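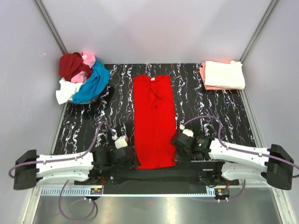 Does folding clothes straight out of the basket save any time? A little, on T-shirts and other plain tops, and a good deal less than most laundry advice claims.

January 24, 2003 - Gesitico, publisher of the Kastari household guides, today released the results of its November folding trial. The trial covered 33 households and 1,082 loads of washing, and it was set up to test a promise printed on far too many storage products: that the right fold will change your week.

It didn't. Households that folded each garment lengthwise into a long strip, then down into a square, finished a load slightly sooner than those who folded any old way. The gain vanished once socks and fitted sheets were counted. Stacks did stay upright longer on the shelf, and that is the one result Gesitico is prepared to stand behind.

The trial also looked at the Flokitz folding board, sold in 200 stores. Most households had put it away before the month was out. Those who kept using it liked it for work shirts and found it a nuisance for children's clothes.

"We have read a lot of cheerful claims about folding, and we wanted to see some washing," Gesitico said in a statement. "A basket heaped over its rim with pinks, maroons and blues takes as long as it takes. Clear a table, do the long fold first, smooth the creases by hand and stack as you go. We would not pay extra for anything beyond that."

The full results appear in the Kastari Laundry Guide, with a first printing of 4,000 copies. Copies can be ordered through Kang Booksellers or directly from Gesitico. The guide contains no colour-coded charts and no 30-day plan.

Media enquiries: Gesitico publications desk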